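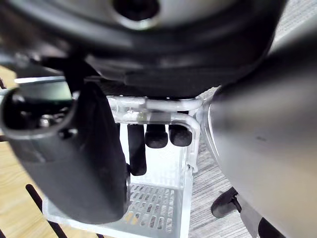 January, Giveck produce cell, 14:20

Arm stopped again on protective fault during the carrot run. Third stop since the Tornow wrist firmware went on. Everett Alcantara was on the pendant, I was logging.

Sequence: grasp confirmed, lift started, wrist torque went over the limit at the top of the lift and the drives cut. Brakes held. The fingers did not. They lost holding current with the rest of the tool supply and opened under load, which they are not meant to do on a protective stop. No one was inside the line.

Checked so far:
— Finger current on the bench: normal. 20 open/close cycles, no dropouts.
— Tool supply: shares a relay with the wrist drive. The Gider drawing shows them separate. The drawing is wrong or the harness is.
— Torque limit: found at 10 per cent above nominal load. Old value was 50.
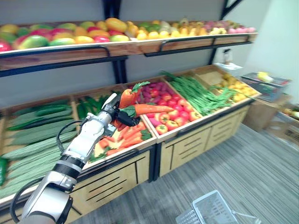 Leafy tops are a poor case for the grasp check. The sensor reads them as contact, so a grip on the greens passes the same as a grip on the root, and the load then sits well off the wrist axis. That would account for the torque but not for the fingers opening. Treat as two faults.

Verna Lindgren wants the relay traced before anyone touches the limit. Agreed. Until then: speed capped, baskets placed from outside the line only, no reaching in after a stop until the pendant shows drives off.

Urrego log buffer holds up to 3000 lines and had already overwritten the first stop. Export after every fault from now on.

Open: harness trace (Everett), corrected drawing from Gider (me).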